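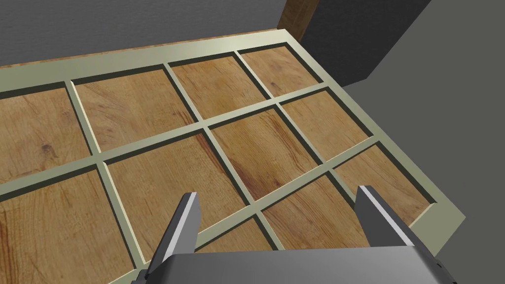
Hotel Dedudo to shut hot water plant in stages as cylinders are replaced

Last updated: 2019-11-30

The Hotel Dedudo in Casov will replace its hot water plant over the winter and take bookings throughout. The work covers the storage cylinders in the basement, the circulation pipework serving the guest floors and the mixing valves at the basins and showers. It is due to be finished in April, before the dining terrace reopens.

The hotel has 23 rooms on three floors. All of them draw hot water from a single plant room, and the present layout has one large cylinder feeding one loop. A fault anywhere in that loop leaves the whole building without hot water. The cylinder was last relined by a previous owner and the records of that work are incomplete.

Under the new layout the single cylinder will be taken out and three smaller ones installed in its place, each with a capacity of 400 litres. They will be piped in parallel, with isolating valves on the inlet and outlet of each, so that one can be drained for inspection while the others stay in service. The existing boiler will be kept. It was serviced before the order was placed and the contractor found its output sufficient for the new arrangement.

The contractor is Coste, which also carried out the kitchen drainage work at the hotel. Controls will be supplied by Joltaletti. They consist of a panel in the plant room, temperature sensors at the cylinder outlets and on the return pipe from each floor, and a small display behind reception. The display shows flow and return temperatures and raises an alarm if a return falls below its set point. Reception staff will be able to read it but not alter it. Settings are changed only at the panel, with a key.

Noémie Hamel, the general manager, said the main reason for the work was the delay before hot water reached the rooms on the top floor. Guests there have complained of having to run the shower for several minutes in the morning. The cause is a circulation pump that was sized before the top floor was converted to bedrooms, together with a long section of uninsulated pipe in the rear stairwell. Both are to be replaced.

"We adjusted the pump as far as it would go, and then the middle floor became too noisy," Hamel said. "It needed separate loops."

Each floor will therefore have its own loop, its own balancing valve and its own return. The vertical pipes will be moved out of the rear stairwell into the former linen chute, which has not carried linen since the laundry was contracted out. The chute will be lined with fire-resisting board and closed off at every floor level, with an access door on each landing. The building inspector has approved the drawings subject to a check of the closures before the boards are fixed.

The order of work is as follows. The new cylinders will be brought in and connected while the old one is still running. The top floor will be changed over first, then the middle floor, then the ground floor, where the kitchen is also connected. During each changeover the rooms on that floor will be closed and will not be offered for sale. Drilling will be limited to the hours between the end of breakfast and late afternoon. The lift will be out of use for part of one day while the cylinders are moved past the lift door on the basement level, and guests on the upper floors that day will be offered help with their luggage.

The kitchen changeover is the shortest and has the least margin. A temporary electric heater will supply the pot wash and hand basins from the close of dinner until the next morning. If the connection is not complete by then, breakfast will be served cold and the restaurant will stay shut at lunch. Coste has agreed to keep a second fitter on site that night.

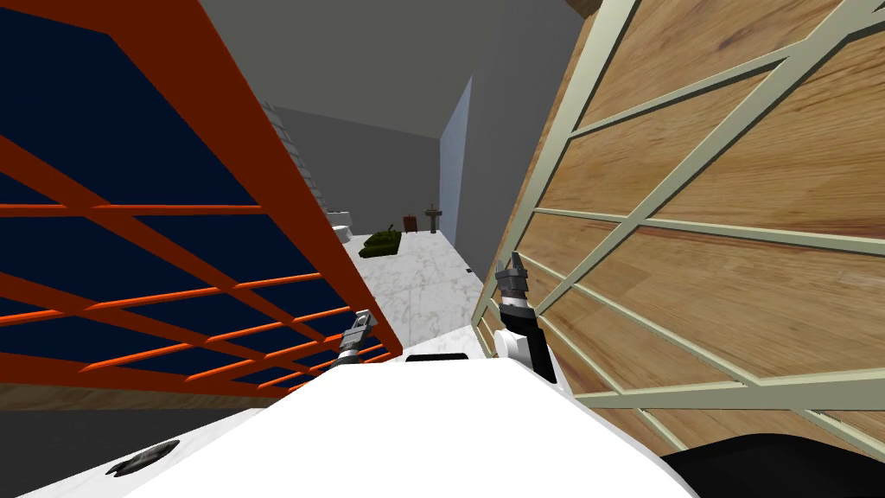 Will guests with rooms already booked have to move?

Only those whose rooms are on the floor being changed over during their stay. They will be offered a room on another floor at the same rate or, if none is free, a refund of the full amount paid. Reception is writing to them in date order and no reply is needed from anyone who does not receive a letter.

After each floor is connected, the loop will be flushed, heated and held at the disinfection temperature before any room is let. Water samples will be taken from the outlet nearest the riser and from the one furthest away, and sent to a laboratory. The floor stays closed until the results are back. The hotel has allowed for this in the booking calendar and has kept several further nights unsold after each set of samples in case a test has to be repeated.

The new mixing valves limit the temperature at the tap. The current ones are of several makes, fitted at different times, and spares for the oldest are no longer sold. A single model will be used in every bathroom, with a service cover that can be opened without removing the tiles. The basins, baths and shower trays are not being replaced. Where tiles have to be lifted to reach a pipe they will be relaid from stock kept in the attic. Two bathrooms on the ground floor have a pattern for which no stock remains, and in those the pipework will be run on the surface and boxed in.

Hilkka Harju, who is supervising the work for the owners, said the old cylinder would be cut up in the basement and removed in sections. It was placed there before the present doorway was built and cannot be taken out whole. Cutting will be done by mechanical saw, with the smoke detectors in the corridor isolated and a person on watch for as long as they are off.

Harju said the owners had considered room-by-room electric heaters and rejected them on account of the supply cable to the street, which would have had to be renewed. Solar panels on the roof were also looked at. The new cylinders have a spare lower coil and capped connections so that panels can be added later without draining the system, but no money has been set aside for them.

Room rates will not change during the work. The restaurant and bar will keep their normal winter hours apart from the kitchen changeover, the date of which will be posted at reception once the middle floor has passed its water test.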